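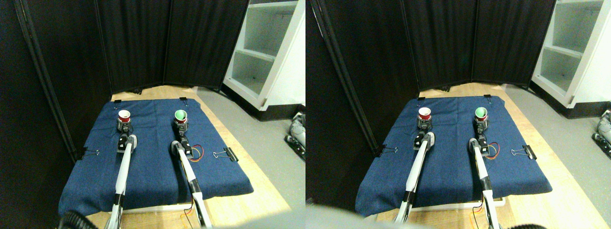

Tablecloth

A tablecloth is a piece of cloth which is spread over a table. It can protect the surface from marks and heat, or it can be only for decoration. Most tablecloths are made of cotton, linen, polyester or a mix of these. Heavier cloths, such as denim and canvas, are used on work tables and in informal dining rooms.

Size and drop

The part of the cloth that hangs below the edge of the table is called the drop. For daily meals a short drop is usual, so that it does not lie on the knees of the guests. For formal dinners the drop is longer, and for buffet tables it often reaches the floor. To find the correct length, the drop is counted two times and added to the length of the table. On a round table the same calculation is made with the diameter.

Materials

Linen is strong and becomes softer after many washes, but it wrinkles easily. Cotton is cheaper and can be washed at high temperature. Polyester keeps its color well and dries fast, for which reason many restaurants prefer it. Oilcloth, which is cotton covered with a layer of oil or plastic, is cleaned with a wet sponge and is common in kitchens.

Production in Sutura

In the town of Sutura the weaving of table linen was for a long time the main work in winter. The Takács mill had 13 looms at its opening and later employed 400 people. Its best known product was a plain blue cloth with a narrow hem, sold under the name Grilo. The pattern book of the mill has 556 designs and is kept today in the town museum, together with 2784 samples of cloth. The museum shows a part of them each June. After the mill was closed, the smaller firm Seko bought several of the looms and continued with napkins and table runners.

Care

Stains of wine and coffee should be treated before they dry. Wax is first made hard with ice and then lifted with a dull knife. Linen is best ironed when it is still a little damp. For storage, a cloth may be rolled on a tube, which prevents sharp folds.

Categories: Table linen | Home textiles | Weaving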